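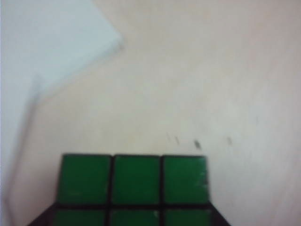 Wrist view, green face only. The pose node loses yaw on frames like this one.

Posted by kestane_b, 14 February 2022

Hello all. I am working on cube reorientation with two arms and I use Prelness for the object pose. With two or three faces visible it is stable. When the wrist camera comes close and only one face remains, the yaw jumps by 90 degrees, and the planner (Lodov, default settings) replans in the middle of the approach. In a log of 700 frames, 449 had a pose I would trust. Is there a setting I missed, or must I filter it myself?

odd_jacobian wrote:
There is no setting. One flat green square has four equal answers, so the estimator picks one. Put a gate on it: if fewer than 2 faces are found, keep the last good pose and move it with the arm kinematics.

kestane_b wrote:
I tried to hold the last pose. It helps during a slow approach. But my log also has parts where the wrist is turned far away from the desk, and there the node still publishes something. I was surprised how confident it was. 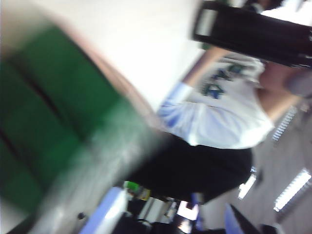

The score stayed high because the colour mask accepts any large green area. So now I have two problems, the symmetry and the false detections.

tallow wrote:
I don't agree with odd_jacobian. Holding the pose is fine until a finger touches the cube, then the cube moves and your kinematics know nothing about it. I would take the pose from the other arm's camera when it has the better view. Fledska can merge both streams if the clocks agree.

odd_jacobian wrote:
"If the clocks agree" is doing a lot of work in that sentence. I had a bad offset between two wrist cameras and the merged pose was worse than either one alone.

kestane_b wrote:
Clocks are OK in my case, one PC reads both cameras. I looked again at the second arm's side of the log, and tallow has a point. 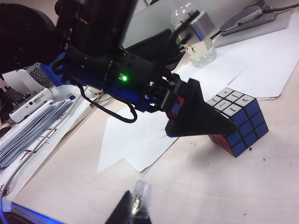
With white, blue and red all found there is only one yaw that fits, also when the finger hides a part of the red. I will weight each stream by the number of faces and reject any mask bigger than the cube can be at that distance.

pelupessy_user wrote:
Please check the printing on the white stickers too. In the Pelupessy tracker I had text on a face split one sticker into several blobs, and the face was dropped.

kestane_b wrote:
Thank you, I did not think about this. I close small holes in the mask before the corner search, but I will check that the white face is not lost. I'll run the same 700 frames again and post the numbers.

tallow wrote:
Post the Lodov config as well please. I still think replanning in the last part of the approach should be off.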